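Home | News | Products | Workshops | Archive | Contact

Print this page | E-mail this item

New in the product corner: the Wotent hand-held gripper kit

Many of our readers have asked for a cheaper way to record gripping tasks without buying a full arm. The Wotent kit from Jideva is now on offer through our Grenenport shop, and we have used one at our own table for most of December.

The kit costs 2095 with the camera mount and 600 without the camera mount and the software. You hold the tool in one hand and close the two fingers with a trigger. The recordings go to a program called Lu, which sorts them by task and lets you delete the bad ones before training. Assembly took us one long evening. The paper manual is short, but the drawings are correct and the screws are packed by size. 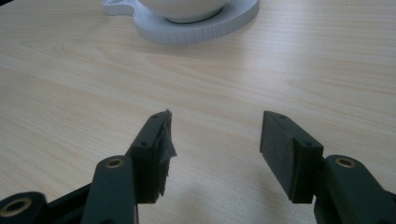
The Wotent fingers open above the table, with tape on the left pad. The white bowl stands on its coaster behind.

We chose small tableware for our trials. A bowl is a good test, as the rim is thin and the surface gives little grip. The bare pads are hard, and we recommend trying different coverings before you record a big set. Tape is quick to put on and quick to change, but it wrinkles, and then the two pads do not feel the same in the hand. Jideva sells soft pads as an extra, and we would like to see them included in the price.

The joints move smoothly and the bushings have given us no trouble. Less pleasant is the weight. After around 80 recordings the wrist becomes tired, and we had to make a pause. A lighter handle is promised for the next version.

The kit comes with a guarantee of 2 years on the moving parts. Members can borrow our sample for a weekend before they decide. Please write to the shop desk and mention if you are left-handed, so that we can turn the trigger for you.

Contact the newsletter | Copyright Grenenport Newsletter | Back to top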